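Width drift (gripper fault)

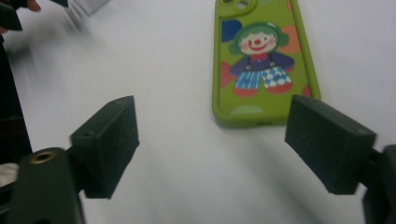 Width drift is a fault in hand-held grippers used to record manipulation tasks. The opening between the two fingers, as written to the log, slowly departs from the real opening. A gripper with width drift still opens and closes normally in the operator's hand, and the video it records looks fine. The error shows up later, when a robot arm trained on the recordings closes too far or stops short of the object.

The fault is best known from the Dallmont recordings, a set of tabletop sessions in which 700 episodes had to be pulled before training. The term was already in use among gripper builders before then, along with "finger creep" and "soft zero."

Causes

Most cases come from a printed finger working loose on its mount. Fingers of this type are usually held by machine screws that run into brass threaded inserts, and the inserts are pressed into the plastic with heat. If an insert goes in at a slight angle, or the plastic around it is overheated, the screw can be tight while the insert itself turns or lifts. The finger then leans outward under load. The sensor measures the position of the carriage, not the fingertip, so the lean is never recorded.

A second cause is wear in the linkage that joins the trigger to the fingers. A third is a bad zero. Many grippers set their zero point at startup, with the fingers pressed together, and a bit of tape or grit between the pads is enough to shift every reading in the session.

Pad compression is sometimes listed as a fourth cause, though some builders treat it as a separate matter because the pad springs back.

The Dallmont recordings

The sessions used two-handed stations built by Tokarz, a small maker of hand-held recording tools. Operators picked up, turned over and sorted flat household goods, mostly phone cases, card holders and coasters, on a plain white table. Flat goods are a hard test for width readings. A phone case lying on a table gives the fingers only a low rim to hold, and an error of 2 mm can be the difference between a grip and a miss.

The trouble was found in April, when a policy trained on the first batch was run on a pair of arms at the Enia test cell. The arms reached the right place but squeezed well past the edge of the case. In one run a case bowed, slipped out of the fingers and struck the guard panel. In another the arm kept closing until its force limit tripped. Nobody was hurt, and the cell was shut down on a Thursday afternoon while the logs were checked.

The first suspect was the arm controller, and 11 days went into testing it. The controller was sound. The cause was traced only after the recording grippers were put on a bench and measured with gauge blocks. Of the 20 grippers in use, 8 had at least one finger that moved on its mount. All of the loose fingers were on the right-hand side, where the insert had been placed closer to the edge of the part to leave room for a cable.

Detection

Width drift is hard to see in video. The fingers are usually close to the lens, and a small lean looks much like a change in viewing angle. The common check is to close the gripper on a block of known size at the start and end of each session and compare the two readings. A difference between them points to drift during the session. A matching error in both points to a bad zero.

Poren, a log-checking program used with several gripper designs, added a drift warning after the Dallmont case. It compares the logged width with the known size of an object each time the fingers stall on it. The warning works well with hard objects and poorly with soft ones - a flexible bumper can give enough to hide the error or to set off a false alarm.

Repair and prevention

A loose insert cannot be fixed by tightening the screw, and doing so often pulls it further out. The usual repair is to replace the mount. Gluing the insert back in place has been tried, with mixed results, and it makes the next repair harder. Tokarz later moved the right-hand insert inward and changed the cable path.

Recordings made with a drifting gripper can sometimes be corrected if block readings were taken on both ends of the session. Without them the width data is generally dropped. At Dallmont, the pulled episodes were kept for their video and hand-path data only.

Safety

Width drift presents little risk to the person holding the gripper. The risk comes when the learned motion is played back on a powered arm. Common practice is to run new policies with a low force limit and closed guards until the closing width has been checked on a hard test piece.

See also: Backlash; Gripper calibration; Heat-set insert; Force limiting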